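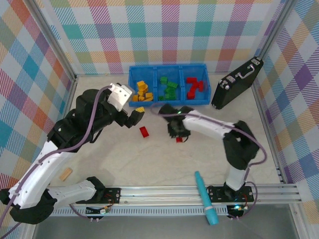
Blocks by color, a little gallery

Posted 22 Apr 2019 on the Mitance page, under Tidying

I have a soft spot for sorted things. Buttons, pens, screws, whatever you've got, I'll happily put it in piles for you! So this gallery is all red, yellow and green building blocks and one very blue bin, and if that sounds dull then you and I are different people (and you may like the August gallery better, it's mostly jars).

A few words before the rest. I used to sort by shape. I had a whole system at our old place in Hatby, with long bricks in one box, square bricks in another and a third box for "everything else," and of course the third box got so full the lid wouldn't close. Color is so much easier. Anyone can do it, small kids can do it, and you can stop halfway and the next person knows what you were up to.

I also think a spread-out start is the best start. Don't dig around in a bag one brick at a time, just get them out on a flat surface where you can see them all!

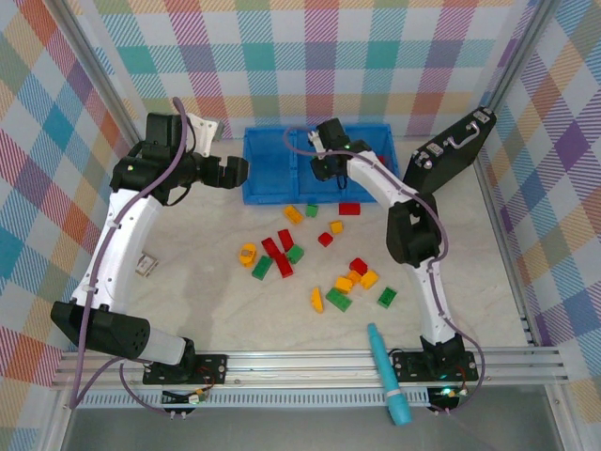
Red, yellow and green all mixed up on the pale marbled floor, blue bin at the back.

I love this stage. Everything looks like a mess but a cheerful one, and those plaid walls certainly don't calm it down. If I'm doing a big lot I pick out one color from start to finish and then go on to the next, and my sister-in-law does the exact opposite and grabs whatever is closest. We've argued about this over many cups of coffee. Her way is probably quicker for a small heap, though I'm not telling her that.

Then comes the part I like best, when each color has a section to itself. The yellows are the fun ones to look at, with a curved arch piece leaning on the side and a rounded one half under a chunky brick. Greens in the middle, with a flat plate in there that has two rows of studs. Reds in a heap at the far end. No stacking, just in they go. 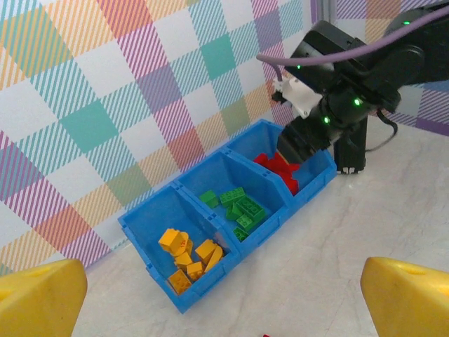
Picking a bin for blocks

I get asked about bins more than anything else on this page, so a few notes.

Go for sections that are wide enough to get your whole hand in. I once bought a beautiful drawer unit from a secondhand shop on Hafstein Road, 12 tiny drawers, and I could only get two fingers in each of them. It holds thumbtacks now.

Low walls are nicer than high ones for kids, and plastic is good since you can rinse it in the sink (crumbs, always crumbs). A solid color like bright blue makes the yellow and red really pop, and green shows up fine too. I wouldn't bother with labels when the blocks are doing the labeling for you!

And leave some room. A section with a single green 2x4 lying in it looks silly for a week or so, and then there's a birthday and suddenly you're glad of the space. 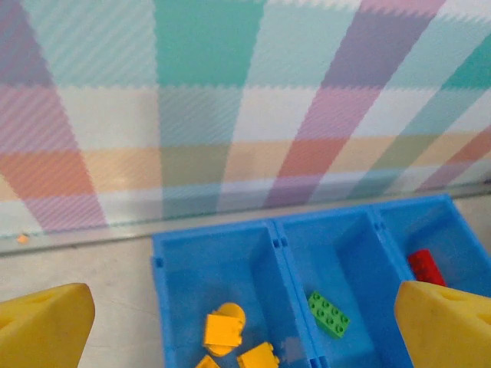 What do you do with blocks that are two colors, or a color you don't have a section for?

I put two-color pieces with whichever color there's more of, and odd colors go in a small jar next to the bin. Once the jar is full I get a second bin.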